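The Kitchen Table as a Work Surface

What a grid-printed cloth, a plastic rack and a hundred wooden sticks say about small-apartment storage 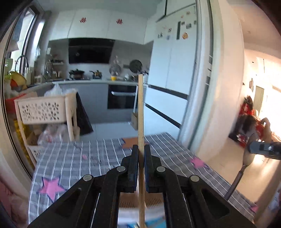 A thin wooden stick held upright over the table. The gray cloth carries a white grid and pink stars; the range hood, oven and refrigerator line the far side of the room.

Most kitchen storage advice begins at the cabinets. In apartments where the table stands within a few steps of the range, the cabinets are the easier part of the problem. They have doors and fixed shelves, and their contents change slowly. The table has none of these limits and takes whatever comes in: mail, groceries, cardboard, half-finished craft work.

The case considered here is a table used for small wooden sticks, of the kind sold for skewers, models and plant supports. Golovau, a supplier of household and craft goods, packs them in bundles of 100. A bundle is easy to store until it is opened. After that the sticks roll and slide under things, and they tend to be found one at a time.

Containers

A round container is the usual answer and a reasonable one. Sticks stood on end in a round vessel lean outward in all directions and can be picked out singly from the top. The wall should reach between a third and half the length of the stick. Lower than that and the container tips when it is full on one side. Higher, and the short pieces are lost at the bottom.

Base diameter matters more than material. Paper and woven containers are light, so a wide base has to do the work that weight does in a ceramic jar. Neither kind likes a damp table. A coaster solves this, or a square of cardboard cut from a delivery box.

The cloth

A printed grid is useful on a work table even when it was bought as decoration. It gives a straight reference for lining up pieces and shows quickly when something has been laid down crooked. It should not be used for measurement without checking. Printed cloths stretch along the roll, and a grid that is true at one end may be off by the width of a stick at the other. Lay a ruler along ten squares in each direction before trusting it.

Pale sticks are easier to find on a gray ground than on white. Large printed shapes such as stars are neutral in this respect, with one exception: a scrap of pink paper near a pink star is easy to miss when clearing up. Sweep the whole cloth by hand, far edge first.

Cloth overhang is a matter of taste up to a point. Clonden, which cuts table coverings to order, sells a standard drop suited to dining. For a table that is also worked at, a shorter drop is better, as it stays clear of the knees and is less likely to be pulled when a chair moves.

The rack

Freestanding plastic racks remain the cheapest shelf in the kitchen. The perforated kind, often with a floral pattern in the side panels, has two practical advantages. Air moves through it, and the openings will take a hook. Bags go on the shelves, and a cloth can hang at the side where it is within reach of the sink.

The disadvantage is that the top becomes a landing place. Plastic bags are the main offender - they have no fixed shape and so never look out of place. One bag of bags is sufficient.

Height is worth checking before purchase. The Sikgate three-shelf model used for comparison stands 30 inches high, close to the level of most dining tables. This allows work in progress to be slid across from the table when a meal is due. Taller racks hold more but lose that use.

Counter and floor

Pans in daily use can stay on the counter beside the range. A flat, round pan is better hung on the wall, where it takes up no counter depth. Tall jars belong at the back, bowls at the front, and nothing that burns should stand near the hob. Loose sticks fall in that last group.

Cardboard should be given a limit. A small box on the floor in front of a refrigerator is a short-term arrangement at best, as the door needs a clear swing of at least 90 degrees for the drawers inside to pull out fully. Flat pieces worth keeping can stand on edge between the rack and the wall. Ocampo makes a narrow upright file for this purpose, though a cut-down cereal box does the same job.

Clearing the table at the end of a session takes a few minutes if the order is fixed: sticks to the container, container to the rack, scraps to the bin, then a damp cloth over the grid. Let the cloth dry before the container goes back on it.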